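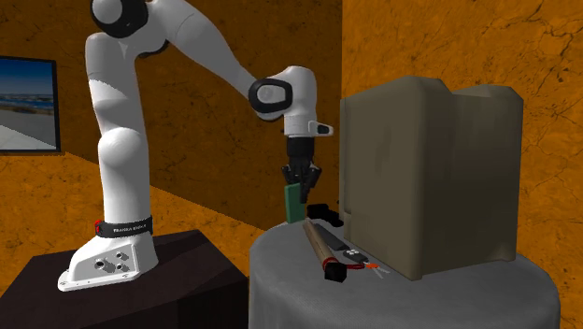 Simulation view, arm with gripper at the green block, round table.

Minutes of the working group on good practice for simulated manipulation tests
Clenatgate office, small meeting room, and by call
February, start 9:30

Present: four members from Pruswood, two from Holloway, one from Tredska. 7 in total, quorum is reached.

1. Minutes of the last meeting
Approved with one correction. In point 4 the word "shall" is changed to "should", as it was agreed at that time.

2. Naming of scenes
Holloway reported that the shared folder has now 437 scene files, and 40 of them have names which do not follow the rule. Most of the wrong names come from before the rule existed. It was discussed if old files must be renamed. Tredska is against, as their scripts call the files by the old names. Decision: old names stay, new names follow the rule from today. A list of both will be kept in the folder.

3. Crowded tables
The draft says that a test table should hold "only the objects needed for the task". Pruswood considers this too strict. With a large box-like object standing on the same table, and tools lying in front of it, the planner has more to avoid, and such cases should also be tested. Holloway agreed, but asked that results from crowded tables are not mixed with results from clear tables in one number.
Decision: the sentence is replaced by "The report should list all objects on the table, also those which are not part of the task."

4. Objects near the rim
Long discussion. When a block stands near the rim of a round table, a small error in position can make it fall, and then it is not clear if the grasp or the placement is to blame. Tredska proposed a minimum distance to the rim. Pruswood answered that real tables in their workshop are also full up to the rim. No agreement on a distance. The text will ask only that the distance is measured and written down before the run. To be opened again when there is data.

5. Wall and floor textures
Some members find that strong patterns on the walls disturb the camera-based methods. Others want exactly this. Decision: texture may be changed freely, but the texture set must be named in the report.

6. Number of runs
The draft requires 1,000 runs per scene. Holloway asked if fewer are allowed for slow scenes. Decision: yes, if the report says it on the first page and gives the number. Failed starts count as runs. This was voted, five for, two against.

7. Any other business
The abbreviation list in the annex is not complete. Members send missing terms to Clenatgate by email.
The question of who pays for the storage was moved to the next meeting.

Actions
Holloway: list of old and new scene names.
Pruswood: new text for points 3 and 4.
Tredska: check that scripts run with the new names.

End of the meeting 11:50. Next meeting by call only, date will be sent.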